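# How to run for a delegate seat at your ward party meeting

I did this for the first time last year in Folness, and I made enough mistakes to fill a page, so I'm filling one.

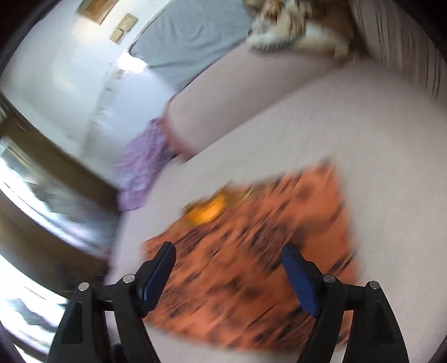
Do you need to know anybody in the party before you start? A registered member can put their own name forward, and I knew exactly one person in the room when I did it (hi, Benvinda).

## Check your membership first

Call the county office and ask two things: is my membership current, and which ward am I in? I'd moved across Stavport Road and was still listed in my old ward. Konrad Urbańczyk at the office fixed it over the phone, but he told me the list closes 2 weeks before the meeting and after that he can't touch it. Don't leave it till the last few days like I did!

## Get the form and the signatures

The nomination form is one page. In our county you need 2 signatures from members in the same ward, and they have to print their address the way it appears on the roll. One of mine wrote "Apt. 4" where the roll had nothing, and I had to go back and knock on her door during dinner. Bring a spare form. Bring a pen that works in the cold too, if your meeting is in November like ours.

## Make your calls

Our ward has 400 members on paper and the county has 2785. You don't need to reach all of them — most won't come. Ask the ward chair for last time's sign-in sheet and start there. I kept my calls short:

1. Say your name and your street.
2. Say what you're running for and the date.
3. Ask what they'd want a delegate to push for, then be quiet and write it down.
4. Ask if they're coming.

Step three is where I learned that everybody on Okoro Lane was mad about the bus route, and I'd been planning to talk about zoning the whole time.

## The night itself

Get there early and sign in before you start chatting (you can't vote for yourself if you're not on the sheet). You'll probably get a minute or so to speak. I wrote mine on an index card and read it straight off, and it was fine. Waldemar Malinowski, who was running too, went way over and got the bell.

Voting at ours was on paper slips. If there's a tie they do a second round right away, so ask your people to stay until the count is read out. Two of mine left for the parking lot early and I nearly cried.

## If you don't win

Ask to be listed as an alternate before the chair closes the meeting. It has to go in the minutes. Weronika Tokarz got in that way when a delegate moved to Stirkel, and she ended up going to the county convention with the rest of us.

Rules change from county to county — check your own bylaws for the deadline and the number of signatures before you print anything.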